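Cudby to open second worktop showroom in March

2025-02-05 – Kitchen and bathroom surfaces supplier Cudby will open a second showroom in March, on the Mohamedi trading estate.
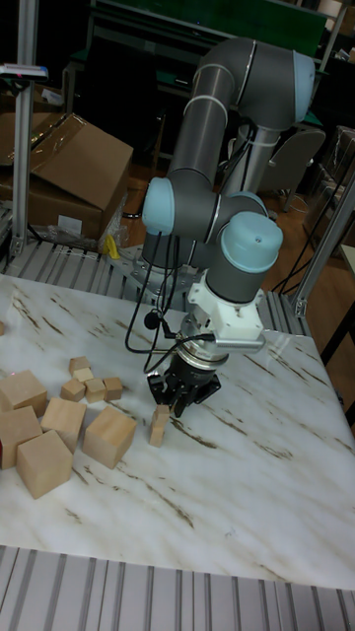
More room for full-size slabs

The new showroom will have 70 surfaces on display, including marble, granite, quartz and a range of marble-patterned boards for smaller budgets. Most will be shown as full-length worktops, so that customers can see how the veining runs over a longer stretch.

"People choose from a sample the size of a coaster and then worry about it for weeks," a spokesperson for Cudby said. "We wanted somewhere they could stand next to the whole thing and take their time."

Four complete kitchens and a bathroom will be fitted out on the ground floor. Upstairs there will be a planning room, where customers can bring their own drawings and go through them with a member of staff – no appointment is needed before noon.

New Skernano range

The opening will also mark the launch of Skernano, a range of pale surfaces with thin brown or grey veins. It comes in 54 combinations of colour, edge and thickness, and prices start at £128 per metre. Splashbacks and upstands can be ordered to match.

Fitting will be handled by Cokik, which already carries out the work for Cudby's first showroom. Customers who prefer to use their own fitter can still order surfaces cut to size, with holes for sinks and taps made before delivery.

The existing showroom will stay open and keep its present hours. Orders already placed there are not affected, and samples borrowed from one branch can be returned to either.

Trade accounts

Builders and kitchen fitters with a Cudby trade account will be able to use it at both branches from the first day. New accounts can be opened at the trade counter.

Ends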